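Neck and Shoulder Strain in Desk Workers: A Short Workplace Project

Physiotherapy Foundation Year, Endale College
Project report, module 2

1. Why we chose this topic

Neck and shoulder pain is one of the main reasons people who work at a screen go to see a physiotherapist. Our group wanted to find out whether a short set of exercises, done at the desk, would be kept up by people who had no special interest in exercise. We were less concerned with measuring strength or range of movement, as we did not have the equipment or the training to do that properly.

The project ran at the Ostasstead office of Rarkunik, a firm that handles bookings for holiday cottages. The office has 200 staff. We sent a notice to all of them and 36 people agreed to take part. All of them spend most of the day sitting down, and many work from home for part of the week.

2. What we asked people to do

The routine had four parts: chin tucks, shoulder blade squeezes, a side stretch for the neck and slow shoulder rolls. The whole thing takes less than five minutes. We asked people to do it twice a day, once before lunch and once in the middle of the afternoon, and to tick a paper chart each time. Anyone who had pain running down the arm, numbness in the fingers or a recent injury was asked to speak to their GP and was not included.

Before starting, everyone filled in a form giving their neck and shoulder discomfort a score from 0 to 100. They filled in the same form at the end of the project. 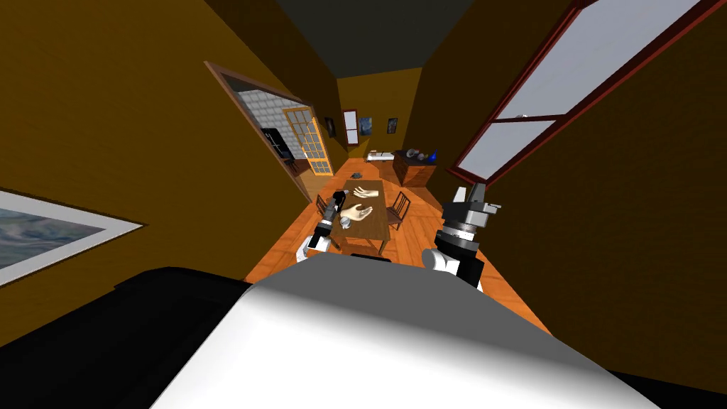 The height of the work surface came up more than we had planned for. At the office the desks can be raised and lowered, but at home most people in the group had no desk of their own. Several worked in the dining room, at a wooden table much like this rectangular one, and that kind of table stays at the height it was built. If the surface is too high, the shoulders creep up towards the ears and stay there. We suggested a firm cushion on the chair, with a box or thick book under the feet if they no longer rested flat on the floor. People with laptops were told to raise the screen and use a separate keyboard – this was the change they were most likely to make.

3. Results

Of the 36 who started, 16 filled in the chart to the end. Most of those who stopped did so in the second week. The usual reason was forgetting, and a few said they felt awkward doing the stretches in front of colleagues.

Among those who finished, most gave a lower discomfort score at the end than at the start. We cannot say that the exercises caused this. Some people had changed their chair or screen as well, and we had no comparison group.

The afternoon session was missed more often than the morning one. Staff on the phone team said their breaks were too short to fit it in.

4. Problems and changes

The paper charts were a weak point. They were left in drawers or lost between home and office, and two people filled in a whole week from memory. A text reminder would probably work better.

We should also have asked where each person was working when they did the exercises. A second group at Cleltberg has agreed to repeat the project next term with a new form that includes this question, and with three exercises in place of four. The neck side stretch will be dropped, as it was the one people most often did too hard.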